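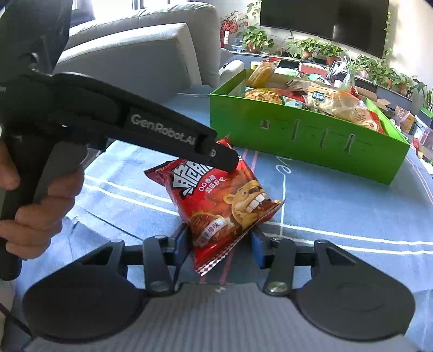
Figure 6.1 A hand-held gripper closing on a soft snack bag, with an open box of packaged snacks behind.

Chapter 6
Grasping Soft Objects

In this chapter you will learn
how a packet of crisps differs from a wooden block, from the point of view of a gripper
how to write a grasp record that another team can read
how to plan the Snack Box Task for the club day in August

6.1 Why we begin with a bag

In Chapter 5 all our objects were rigid. A block keeps its shape when two fingers touch it, and the distance between the fingers at contact tells us the width of the block. With a snack bag this is no longer true. The film bends, the air inside moves to another place, and the bag can turn between the fingers while they are still closing. In Figure 6.1 the red bag is crumpled and stands tilted between the two blue fingers. Consider which measurement of "width" you would write down for it.

Students often answer this question too quickly. Kelly Blackburn, who coached the Lovport school club during the writing of this book, asked her students to measure one bag before every grasp. The values did not agree, and the discussion of the reasons took the whole lesson. We recommend to do the same with your class.

6.2 The Snack Box Task

The task comes from the Drelent Student Challenge. A team must move packaged snacks out of an open box and put them on a mat, one at a time. In the junior division the gripper is held by hand. In the senior division it is mounted on an arm, and the team has to programme the approach.

A full run is worth 100 points. A bag which is torn costs the team its points for that item. Crushed contents are judged by eye, and here the judges do not always have the same opinion — teams should ask for the rule before the run begins.

Two terms will be used from now on:

Contact width: the distance between the fingers at the moment when both of them touch the object.

Hold width: the distance between the fingers when the object is lifted and no longer slips.

For a rigid block the two are almost equal. For a soft bag the hold width is smaller, and the difference depends on how much the bag is filled.

6.3 Before you start

Work in pairs. One student operates the gripper and the other keeps the record, then you change places. Jamie Ashworth's team at Lorente College recorded 226 grasps in one term in this manner, and their table is used for the graphs in Section 6.5.

Write the colour and the type of the package in the first column, the contact width in the second and the hold width in the third. Leave the fourth column empty for now — we return to it when we discuss slip.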